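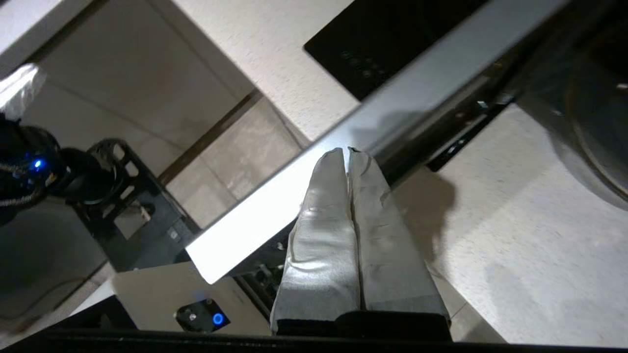
Can I cover the fingers of a home-built gripper with kitchen foil?

You can, as long as the foil is wrapped tightly and you treat it as something to replace often. Foil is thin and slippery, so expect it to tear at the folds and expect smooth things to slide more than they did on bare rubber. Set your grip force again after every wrap.

Full question

I'm building a two-armed kitchen helper on Trollitz arms and I'm having the best time with it! Nearly all the practice happens at our own worktop, with the induction hob on one side and the cupboards underneath. I've wrapped the gripper fingers in foil, but it wrinkles and splits, mostly down at the bottom where it stops and the black part starts. I've tried one layer and I've tried three. Three is tougher but the tips get fat and then they don't meet properly, so anything thin (a sheet of paper, the handle of a teaspoon) just drops out.

The other headache is the front edge of the worktop. It's thick and rounded, and when I bring the arm in low
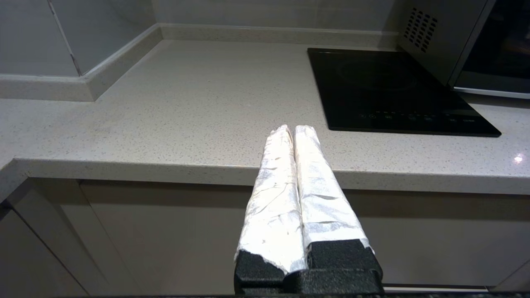 I never quite know how much room there is under the tips. On Sunday I caught the edge twice in one run and had to stop and wrap the left finger again. Should I change how I wrap, or change the path, or both? The arm software is the Gornach build, version 12, with nothing clever added.

Thanks in advance, I check this every evening.

2 answers
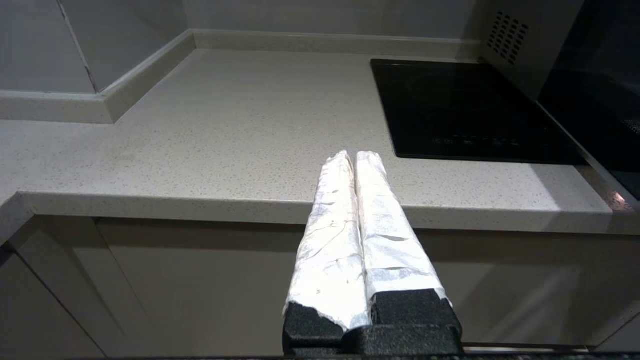 Ntombi Rampersad | answered 3/12/21 | 55 helpful votes

Both, and what a nice project! Start with the wrap. Cut a strip long enough to go round the finger twice, smooth it flat with the back of a spoon before it goes anywhere near the gripper, then roll it on from the tip downwards. Leave the seam on the outer side of the finger. If the seam ends up between the fingers you'll always have a ridge there, and that's probably what is losing you the teaspoon.

At the bottom, don't just let the foil end. Fold the last bit under itself so there's a hem, and run a thin rubber band over it. I use the flat ones that come on asparagus.

For the path, teach it a point well above the worktop and another straight above where you want to touch, and only ever come down from the second one. It's slower - mine takes ages to cross the hob - but the tips

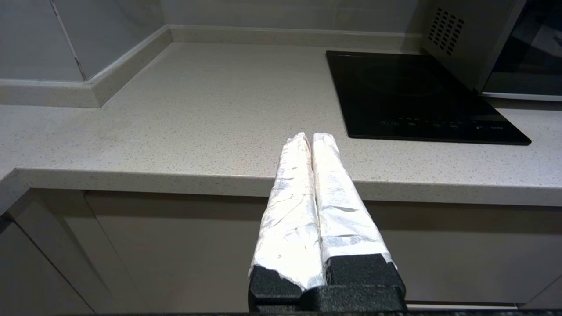
should stay clear of that rounded edge the whole way over. Once that runs cleanly you can lower the first point a little at a time. And close the gripper fully after each new wrap and save that as your zero, or the software will carry on believing the fingers are as thin as they used to be.

Please post how you get on, I'd love to see it pick up the teaspoon!

Hadi Khasawneh | 12 helpful votes

heat shrink tube. done mine with it, never looked back. not sure what size, measure your fingers

Comment from Ntombi Rampersad: Lovely on round fingers, Hadi, but it slid straight off my flat ones.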